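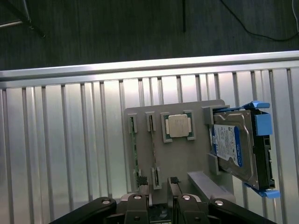

## 4. Running the Parts Plate at an Open Day

Visitors love this one! The arm works right in front of the plate, so people can follow every move from the rail. Read section 3 first if you haven't homed the arm yet.

1. Check that the memory strips, the CPU and the hard drive are all sitting in their gray holders. The 1.0TB drive stays in its blue and black caddy for the whole show.
2. Look at the foam pads on the inner fingers. Swap them if they're torn or shiny (spares are in the Druden tray).
3. Load the Flulow program **visitor_short** and set speed to 42. You can go up to 80 for practice runs, but the slower setting is a lot more fun to watch.
4. Ask guests to step back behind the line, then press Start.
5. Let a guest call out the next part, memory or processor, and pick it on the panel. Kids get very good at this!

> **Caution:** Never reach between the fingers and the plate while the green lamp is on. Press Hold and wait for the tone.

**Note:** Keep the CPU for last. It's the pick that gets the applause, and the crowd at Vardale asked for it again and again.

If the arm stops with code 400, press Hold, reseat the part by hand and go back to step 4.

Section checked by Valquíria Aguiar, 2018-07-29.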